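Clulstead reuse group asks shoppers to think twice about another water bottle

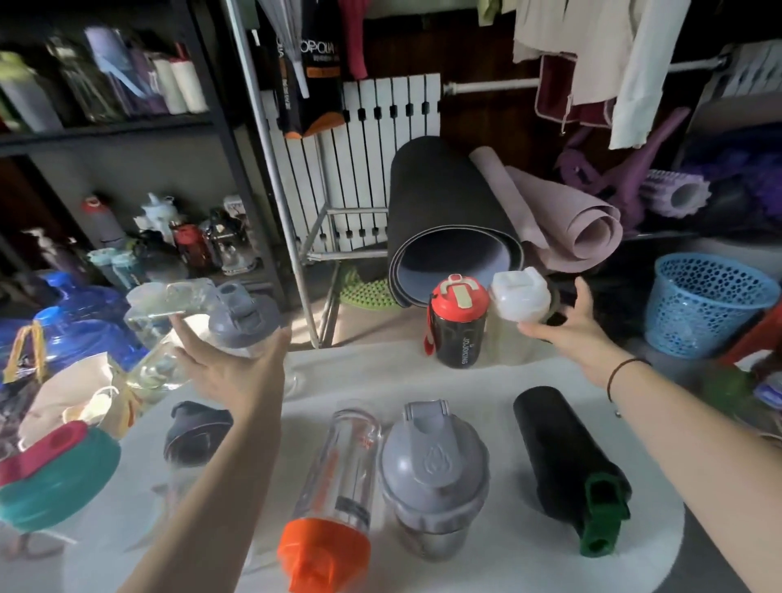

Too many bottles, too many lids

Clulstead, March – Does anyone need a fifth sports bottle? Imhof Reuse doubts it, and is opening a swap table on Wednesday at the Ososora hall in Caltholm.

Shaker cups, big jugs and plain clear bottles will be laid out for anyone to take. The group was given 147 bottles over the winter, and 93 came without a lid that fitted.

"Every one of these was sold as the bottle that would get us drinking more," said organiser Loan Tiêu. "I have my doubts. A 500 ml bottle with a fancy clip holds the same water as one without."

Ms Tiêu is just as wary of claims made for swapping. "If people go home with more than they brought, we've only moved the clutter – so it's one in, one out."

Bottles should be washed and brought with their lids on. Doors open at 10am. Entry is free.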